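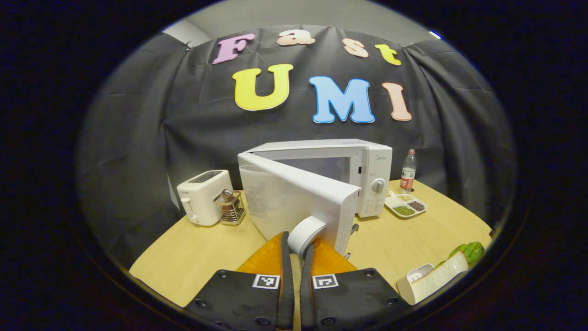

The practice kitchen in the Harkbridge workshop, with the gripper at the microwave door.

Members of the shared workshop in Harkbridge have built a hand-held gripper and are now trying it on kitchen tasks, the group told us in April. The tool has two black fingers with soft orange pads on the inner side, and a printed marker tag below each pad.

The work is led by Milagros Malabanan, a retired dental technician, together with Rommel Maglaya and Rogério Portela. They started in a corner of the Guthrie building, which the workshop shares with a bicycle repair club, and they meet there in the evenings. Parts have cost 212 pounds until now. The fingers are already in version 4, as the first ones were bending too much under load.

For the kitchen trials the builders put a white microwave and a small toaster on a wooden table, in front of a black cloth with the words "Fast UMI" in coloured foam letters. A bottle with a red cap, a divided tray with small portions and a toy slice of bread are also on the table.

"A door is more difficult than a cup," said Mr Maglaya. "The hand must follow a curve, and if you pull straight, the fingers slip away." He would like to have softer pads for this, but Ms Malabanan prefers to change the shape of the fingertip first. They have not agreed on it yet.

The group has recorded 1,160 short trials with the tool, almost all of them by its own members. Later it wants to mount the same fingers on a small arm, which Mr Portela is building at home in his garage.

The workshop has 18 members at present. Visitors can try the gripper on open evenings, from 7 pm - the entrance is at the back of the building, next to the bicycle racks.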